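Phone stand

A phone stand is a support that holds a mobile phone upright or at an angle on a flat surface. Most stands consist of a base, a back rest and a front lip. The lip carries the weight of the phone, while the back rest sets the viewing angle. On fixed stands the angle is set at manufacture; on adjustable stands it is changed at one or more hinges.

Stability depends on where the phone's center of mass falls in relation to the base. A phone placed upright has a higher center of mass than one placed on its side and tips more easily when the screen is tapped.

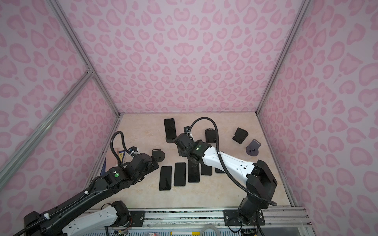 Folding stands have 2 or 3 hinged sections and close flat for storage. Hinge friction must be high enough to resist the load of the phone — a worn hinge sinks slowly under a heavy model. Many can be tightened with a small screwdriver.

Some stands have a gap in the lip for a charging cable. Weighted bases are used where the footprint has to be small, and rubber pads under the base limit sliding on smooth surfaces.

See also: Book stand; Easel; Tripod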